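Foam, holes and a fair amount of doubt

The woman who runs the toy library in Steltetcombe has been lending out shape sorters for longer than she cares to work out, and she doesn't think much of what gets written on their boxes. We met in the back room on a Thursday, once the last of the buggies had gone.

"They all say it builds problem-solving," she said. "Does it? I've watched a lot of children with these. Plenty of them find a hole that takes everything and post the lot through it. I suppose that's solving a problem."

I had come to ask about the big foam boards, the thick ones with shapes cut down into a slab, which Plarkbridge nursery has started buying in place of wooden boxes. I said parents seemed keen. She pulled a face.

"Parents are keen on anything that doesn't hurt when it's thrown. I'll give foam that. It's quiet, it's light, and you can drop it on your own foot. But foam gives. Lean on a block hard enough and it may go in somewhere it has no business going. With wood you get told no."

Was that so bad for a two-year-old? She thought about it for longer than I expected.

"Depends what you think the toy is for. If it's for keeping them happy while you drink a tea, fine. If you're telling me it teaches the difference between a square and a hexagon, I'd like to see it done."

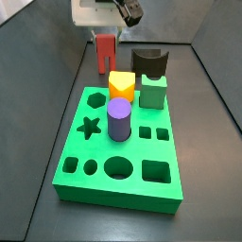 Her main complaint is with the mixture of holes. A star is easy to recognise and awkward to turn the right way, she said, while a round block can go in any way up you like, so children begin with that one and some never leave it. She has no time for makers who put in several squares and call it variety.

"Big square, little square. So now it's a sizing toy as well. Maybe that's clever. Or maybe they had the cutter set up for squares that day."

The one she lends most is from Lismont, and she isn't fond of that either. It came back in September with teeth marks along one side and 2 blocks missing. Lismont would sell her a full new set but not the odd block, and she told them what she thought of that.

I asked whether anything had changed her mind, even a little. There was a boy, she admitted — 3, not much of a talker — who ignored the holes altogether and stood the blocks in a row at the back of the board. He did it every visit for 2 months.

"His gran kept moving his hand to the right hole. I said leave him. Was he learning anything? I've no idea, and nor has the box."

And the claim in the Ignacio catalogue, that the boards are 100 per cent washable?

"Washable, yes. Try drying one. The water sits down in the holes and you're there with a tea towel on the end of your finger."

She still has a board on order for the spring. The waiting list asked for it, she said, and she wanted that written down.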